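4. Setting Up the Valitz Kitchen Scale

4.1 Choosing a location

1. Place the scale on a hard, level surface. Do not use it on a cutting board, a folded towel, or a rubber mat.
2. Keep the scale at least 14 inches from a stove, an oven vent, or a refrigerator outlet. Moving air shifts the reading.
3. Turn the leveling feet until the bubble sits inside the ring on the rear of the base.
4. If the scale was stored in an unheated room, let it stand for 2 hours before use.

CAUTION: Do not lift the scale by the weighing plate. The plate is held by a single clip and may come loose.

4.2 Power

1. Slide the battery cover toward the rear and lift.
2. Insert the batteries supplied. Match the polarity marks in the compartment.
3. Close the cover and press POWER. All display segments light, then the display shows 0.
4. If LO appears, replace both batteries together. Do not mix old and new cells.

Note: The scale turns off when the reading has not changed for 16 minutes. To disable this, see 7.2.

4.3 Weighing with a bowl (tare)

1. With the plate empty, press POWER and wait for 0.
2. Set the bowl in the center of the plate. The bowl must not touch the display housing.
3. Press TARE. The display returns to 0.
4. Add the food. The display shows the net weight.
5. To add a second ingredient to the same bowl, press TARE again before adding it.

When the bowl is lifted off, the display shows a negative number equal to the tared weight. Press TARE to clear it.

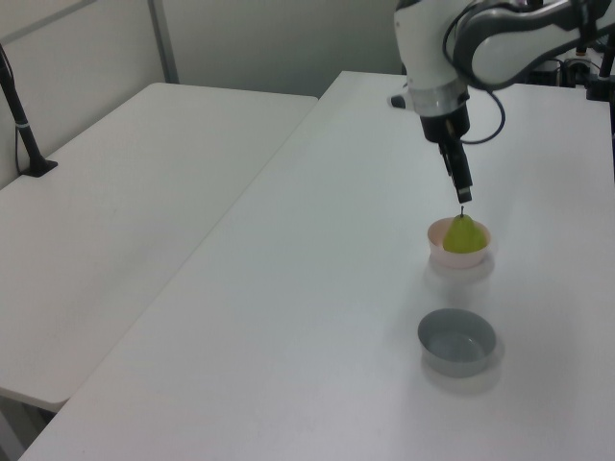 Can I change bowls partway through a recipe?

Remove the first bowl, press TARE to clear the negative reading, set the second bowl on the plate, and press TARE once more. Any running total is lost unless it was saved with HOLD.

4.4 Weighing whole produce

1. Remove stickers, ties, and loose leaves.
2. Use a bowl for anything that rolls. An item leaning against the housing will read low.
3. Wait for the stable mark (a small circle at the left of the display) before noting the weight.
4. For net edible weight, weigh the item whole, then weigh the peel and core and subtract.

CAUTION: Do not drop items onto the plate. Shock loads can damage the sensor even when the item is well under capacity.

4.5 Units

Press UNIT to step through g, oz, and lb:oz. The last unit used is kept in memory. Error code 344 after a unit change means the plate was loaded at start-up. Clear the plate and press POWER twice.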